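The sorting arms at Girnbridge: questions from the floor

Put together by Leen Boutros, bench 4, with corrections from Piret Adomaitis in maintenance. Last changed Aug 25, 2025. Management has its own FAQ on the intranet. Read that one too and see where the two disagree.

What are the arms supposed to do?

They pick small electronic parts and boards out of trays and put them in bins. The parts come back to us from customers as returns, and until March every one of them was sorted by hand. The project is called Paser. The arms are leased from Thongdee, and Plulura is the contractor that sets them up and changes the programs.

Are they faster than we are?

On a good stretch, no. The best shift so far on one arm was 482 parts. A person at the same bench with the same mix does 529. The slide we were shown in the canteen compared the arm's best shift to a person's average over a month that included stocktaking, when half of us weren't at the benches. I asked for the slide to be fixed. It's still up.

But the arm doesn't take breaks, does it?

It doesn't take lunch. It does stop. It stops when two parts are tangled, when a wire trails over the side of a tray, when a part is lying on a shiny spot and it can't make out the edge. Somebody has to walk over, clear it and press resume. On the log those stops are called "assists," and they aren't counted as downtime. Piret thinks they should be. So do I.

Will anyone lose their job over this?

We were told no. What we have in writing is that there will be "no compulsory departures as a direct result of Paser." Read that slowly. Two people left the benches this spring and neither was replaced. You can decide for yourself what that is the result of.

What does the job look like now?

If you're on an arm bench you spend the first part of the shift laying out. Parts go onto the paper in the tray with some space around each one, and wires are turned so they don't cross another part. Boards go flat, component side up. After that you watch, clear stops, swap bins and check what went where.

I'll be fair about this. Some people like it better. Obadia Chege has had a bad wrist for years and says he goes home without it aching. That counts for something, and I'd put it ahead of anything on the canteen slide.

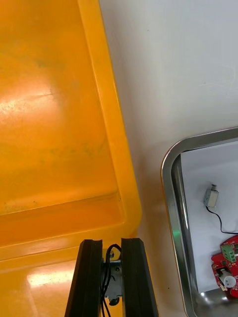
Others find the watching harder than the sorting. Your hands are idle but you can't think about anything else, and by the end of the shift you've been waiting for a beep for hours. Afaf Moussa asked to go back to a hand bench after three weeks and was allowed to. If you want the same, ask your shift lead and mention her case.

Am I responsible if the arm damages a part?

No. Write it on the damage sheet with the bench number and the time, and leave the cause blank if you didn't see it happen. Don't let anyone fill in "poor layout" for you afterward. That happened twice in the first month.

Is it safe to reach in?

Only when the arm is paused and the light on the base is steady. Flashing means it's waiting and may move. The fingers don't look like much, but they close hard enough to hurt. The training says to use the pause button every time. People skip it when assists pile up, and they pile up most when the target is posted on the board. I've raised this as well.

Are we being recorded?

The arms have cameras and the video is kept for 40 days. Plulura says it's used to improve the picking and for nothing else. When I asked who can open the files, I got a list of job titles and no names. If your hands are in the video, that's you in the video. Leen Awad in HR is the person to write to if you want to know what's been kept. (Different Leen. Please stop sending me those emails.)

Do we get paid more for running an arm?

Not at present. The extra training is some 200 minutes, on paid time, and it doesn't change your grade. The union position is that it should.

Can we say no?

You can say no to a move to an arm bench until the end of the trial. After that the wording is vague, and I haven't had a straight reply.

When does the trial end?

It was supposed to be over by now. Ask me again when there's a date on paper.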